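Lista: automatizacion-planta
Asunto: Re: Puesto de doblado con dos brazos, reparto de tareas

El sábado por la mañana se escribió:

> Hemos leído el borrador de Mulmont y en el taller quedan dos dudas.
> La primera: si la celda dobla, ¿qué hace la persona que hoy dobla?
> En el texto solo aparece como "supervisión", y esa palabra no
> figura en ninguna ficha de puesto de Prureck.
> La segunda: el ritmo. Si la línea de empaquetado sigue pidiendo lo
> mismo y la celda va más lenta, alguien tendrá que cubrir la
> diferencia a mano.

Contesto por orden y corrijo de paso una cifra del borrador.

Sobre la ficha de puesto: de acuerdo, "supervisión" no describe nada. Las tareas que quedan en manos de la operaria u operario son la carga de la prenda sobre la mesa, la retirada, el rearme después de una parada y la decisión de rechazo. Las cuatro tienen que constar por escrito, con su tiempo asignado. El rearme exige además formación en el manejo de la consola, que hoy solo tienen 3 personas en el turno de mañana y ninguna en el de tarde. Mientras eso no cambie, la celda no debería funcionar por la tarde.

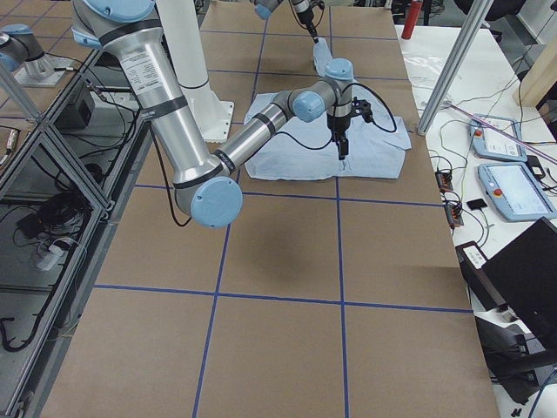 Widad Tarawneh
Responsable de métodos y tiempos, Prureck

En cuanto a la manipulación, el caso que más nos ocupa es el de la manga. Con la prenda extendida, un brazo trabaja con la pinza apoyada sobre el tejido y el otro mantiene en alto la parte que hay que llevar hacia dentro. El papel kraft y la retícula de cinta azul se quedan como están hasta nuevo aviso; ruego que no se muevan las tiras al limpiar. Las dos consolas siguen en la mesa blanca contigua, y la seta roja de ambas debe quedar siempre accesible. No se deja ropa ni carpetas encima.

Sobre el ritmo: el borrador decía 30 segundos por prenda. Esa cifra corresponde a toallas. Con camisas de manga larga el ciclo medido es de unos 52 segundos, sin contar carga ni retirada. A mano, una persona con experiencia tarda bastante menos. La duda del taller es por tanto correcta, y la diferencia no se puede absorber subiendo la velocidad de los brazos, porque el tejido se desplaza y aumentan los rechazos.

Propuesta para la revisión de marzo:

a) Las camisas siguen en doblado manual. La celda se limita a toallas y a pruebas con camisa fuera de producción.
b) El objetivo de piezas por hora del puesto manual no se modifica mientras duren las pruebas.
c) Las paradas de la celda se registran aparte y no computan en el rendimiento individual. Twal ya permite un código de causa propio; falta darlo de alta.
d) Rotación entre carga de celda y doblado manual cada 2 horas. La carga obliga a un gesto repetido con los brazos extendidos y no conviene asignarla a una misma persona todo el turno.

Queda sin resolver la categoría salarial de quien haga el rearme. No es competencia de métodos y la traslado a personal, pero conviene que se cierre antes de impartir la formación. Son 9 las personas apuntadas y varias han preguntado lo mismo.

El informe de tiempos por tipo de prenda está en la carpeta Skoketti, pestaña "doblado". Los valores en gris son estimados y no deben citarse en el acta.

Saludos,
W. T.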